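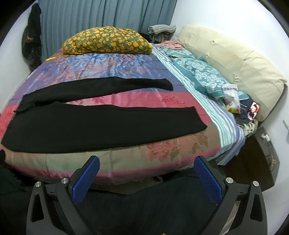 4. Where the household's sorting gets done

When we first planned the study, we took it for granted, as a good many writers on housework have, that laundry belonged to the kitchen or the utility room, and our diary sheets were drawn up with that in mind. There was a large box for the kitchen, a smaller one for the garden or balcony, and a thin line at the bottom marked "elsewhere". We are grateful to the people of Brakby for putting us right so patiently. By the end of the first month "elsewhere" was so crowded with handwriting, arrows and the occasional coffee ring that Clodagh Quinlan redrew the sheet from scratch, and it is the redrawn version that the rest of this section relies on.

The 177 households who stayed with us kept diaries over 13 months and left us with around 2,000 usable entries. Reading them through was slow and, I must say, very pleasant work. What they describe is a long chain of small jobs, of which the washing itself is only one and seldom the one people have most to say about. A machine can be left to get on with things. Folding, pairing, checking for loose buttons, deciding whether a jumper will do for another week -- all of that wants a pair of hands and a bit of flat space, and flat space is scarcer in the older Brakby houses than one might think.

4.1 The bed as a table

In the terraces behind Pickering Street, most of which were put up for mill families, the kitchen table is small and in near constant use. The bed is by far the largest level surface in the house, and it stands free for most of the day. Our diarists sort on it, fold on it, pack for holidays on it, cut out patterns on it and wrap birthday presents on it. One woman kept her parish accounts there in neat piles until bedtime, when they went back in the drawer.

Trousers come up again and again in the entries. They are awkward to fold in the air, and a bed takes their whole length (see Figure 2).
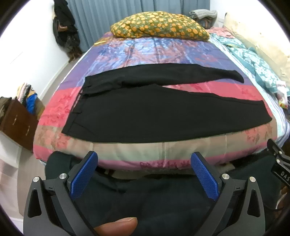 Tomás Hanrahan
Research Fellow in Household Studies

Figure 2. Black trousers laid sideways across a multicoloured printed bedsheet.

The habit has a timetable of its own. Beds used for sorting are nearly always made first, and several diarists were quite firm on the point. The busiest stretch falls between ten in the morning and noon, with a second, smaller rise after the children's tea. Entries made late in the evening tend to be short and a little cross, as the writer would like to lie down and cannot do so until the pile has gone. "Moved it all to the chair," wrote one father of two, and the same seven words or so turn up in one form or another right through the winter sheets.

The chair deserves a word too. Kathleen Mac Mathúna, in her earlier interviews in the same streets, called it the halfway house, and we have kept her term. Clothes on the chair have been worn but are thought good for another outing; they are neither clean enough for the wardrobe nor dirty enough for the basket. Households differed a great deal in how long they let this go on, and couples differed within households, sometimes quite warmly.

4.2 What the older studies missed

Dörte Weidemann has suggested to us that the bedroom dropped out of earlier work for the plain reason that visitors were not shown upstairs. We think she is very likely right. An interviewer who sits in the kitchen with a cup of tea will hear about the kitchen. The diaries went wherever their owners went, and so they caught the landing, the airing cupboard and the banister (a much underrated drying rail) along with everything else.

We would add one caution. Brakby has few flats, and in a home where the bed folds away into a sofa each morning the pattern must look quite different. The Veleck households, whose diaries are still being typed up, should help us with this, and we return to them in Section 6.

Contact the Household Studies group | Copyright the authors | Back to top
Last updated: November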